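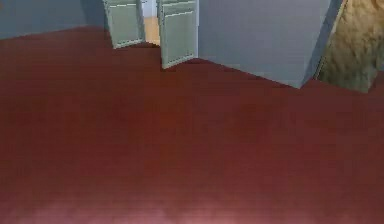 The Red Floor

Meenakshi drove the arm with the old controller first. In the simulator the floor was dark red, and the green doors stood a little open, as always.

"Now Lernis," said Nimal.

She changed the controller and tried again. The movement was softer – almost shy. After 20 runs she took her hands from the keys.

"Which one is better?" he asked.

"The old one is faster," she said. "But with this one I stopped holding my breath."

Nimal wrote down only the first part.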